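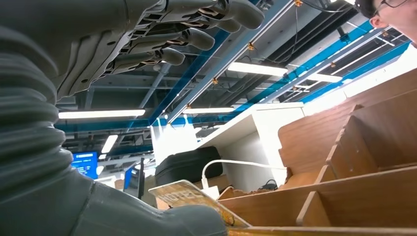

Organizer with the chipped lower panel, HOTEL card at the left end of the front board

Ticket 400 - Cluvomska desk organizer, damaged panel
Opened by: Ladan Pakzad
Status: open, waiting on part

Hi all! First off, we love this organizer. It has made the sorting table at Taheri so much nicer to work at, and I'd really like to keep it going and not swap it out.

The trouble is one of the lower panels. The edge has broken away and left a rough, splintered outline. It snags paper, and it got my sleeve twice this morning. The other panels feel fine to me.

Tried so far:
- Emptied the lower compartments and pressed on the panel from both sides. No wobble, no creak.
- Ran fine sandpaper over a small patch at one end of the break. That bit is smooth now (yay!) but I stopped there so I wouldn't take off too much.
- Put masking tape over the worst of it. Lasted until lunch.

Questions: can I get a single replacement panel, or does it come as a set? And is wood filler okay on this finish? I have a tub of Zatine filler in the drawer and I'm itching to try it.

The HOTEL card is worn too, so please add a new one to the order if you can. Same beige, same darker border - we're fond of it.

Update, 3:40 pm
Zerneo parts desk called back, super helpful. Panels are sold singly, part 103, and it ships in 7 days. They said filler is fine for small chips but this break is too long for it, so the Zatine stays in the drawer. Ordered one panel. The card has to come from our own print room, so I've sent them the wording.

Leaving this open until the panel is in. Please keep envelopes out of the lower compartments for now!

Ladan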